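**Water rates in Grellow to change for the first time in years**

December 2022

Households in Grellow will see a new line on their water bills next spring. The Zikumari Water District voted to replace its flat monthly charge with one based on use, and the new rates take effect in May.

Under the current system, every home pays the same amount no matter how much water goes through the meter. The district says that made sense when most of the town had no meters at all. The last 219 homes without one, nearly all of them on the hill streets above Ruangrit Park, were fitted over the summer.

The new bill has 2 parts: a fixed service charge, and a charge for each gallon above the first 4,000 in a month. Homes that stay under that line will pay only the service charge.
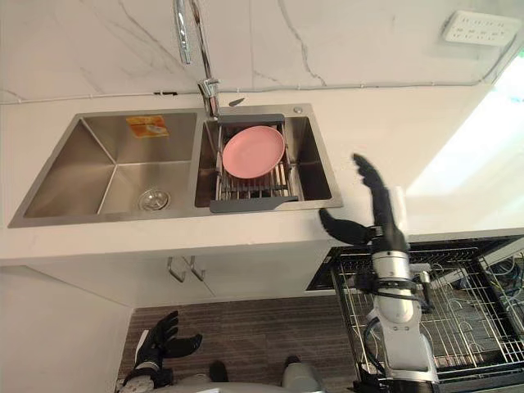 Will renters get their own water bill?

Only if their unit has its own meter. In buildings with one shared meter, the bill still goes to the owner, and leases decide who pays what.

Boonsong Limsakul, who manages the district's billing office, said most single-family homes should pay a little less than they do now. Larger households and homes with lawns will probably pay more in the dry months.

"People have asked us for years why a person living alone pays the same as a house with a pool," Limsakul said. "We didn't have a good answer."

The district received 241 written comments before the vote. Many came from residents of the Zostano Apartments, where a single meter serves the whole complex and tenants worry that the owner will pass along a higher bill. The district said it has no say over private leases but will send a copy of the monthly reading to any tenant who asks.

Leaks were the other main concern. A customer who fixes a leak and sends in the repair receipt can have one high bill reduced each year – the form will be posted on the district website before the change.

Sample bills showing old and new charges side by side will go out with the March statement. The billing office is open from 9 to 4 and closes for lunch at noon.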